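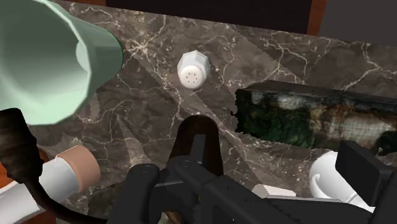 Pourquoi y a-t-il des noms de marques partout sur les voitures de course ?

Tu as déjà regardé un départ de course à la télé ? Les moteurs hurlent, les feux s'éteignent, et les voitures filent si vite qu'on a à peine le temps de lire ce qui est écrit dessus. Pourtant, il y en a, des mots ! Sur le capot, sur les ailerons, sur le casque du pilote et même sur ses gants. Ces mots sont les noms des sponsors.

C'est quoi, un sponsor ?

Un sponsor, c'est une entreprise qui aide une équipe en lui donnant de l'argent ou du matériel. En échange, l'équipe montre son nom à tout le monde. On dit aussi « parrain » ou « partenaire ».

Prenons l'écurie Brokus (une écurie, c'est une équipe de course, même s'il n'y a pas de chevaux dedans !). Elle court avec 2 voitures. Il lui faut des pneus, de l'essence, des pièces de rechange, des camions pour tout transporter, et bien sûr des mécaniciens, qu'il faut payer. Tout cela coûte très cher, alors Brokus cherche des partenaires.

La marque de boissons Skiltodik lui donne de l'argent : son nom s'étale en grosses lettres sur l'aileron arrière. Les outils Clostix, eux, ne donnent pas un centime. Ils prêtent des clés, des crics et des visseuses pour toute la saison, et leur nom est collé près des roues. Malin, non ?

Combien coûte un autocollant ?

Ça dépend de l'endroit ! Dans une petite course régionale, le garage Bennani paie 2000 euros pour avoir son nom sur la portière. Sur le capot, ce serait 4000 euros, le double, parce que c'est la partie que les caméras filment le plus. Dans les très grands championnats, les sommes sont beaucoup, beaucoup plus élevées.

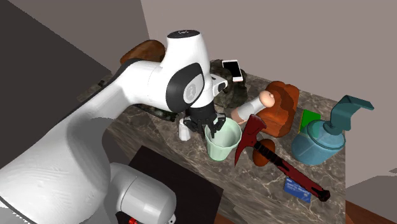 Une lectrice nous demande si le pilote a le droit de choisir lui-même les marques. Pas toujours ! C'est souvent l'équipe qui décide pour la voiture. Mais certains pilotes gardent une petite place rien qu'à eux — sur le casque, par exemple — et trouvent leurs propres sponsors.

Et la course elle-même ?

Elle peut avoir des sponsors, elle aussi ! Regarde bien le podium la prochaine fois : derrière les 3 premiers, il y a souvent un grand panneau couvert de logos. Une entreprise peut même devenir « fournisseur officiel », par exemple pour les chronomètres ou les pneus.

À toi de jouer !

Dessine ta propre voiture de course vue de côté, invente des marques rigolotes et place-les où tu veux. Laquelle aura droit au capot ?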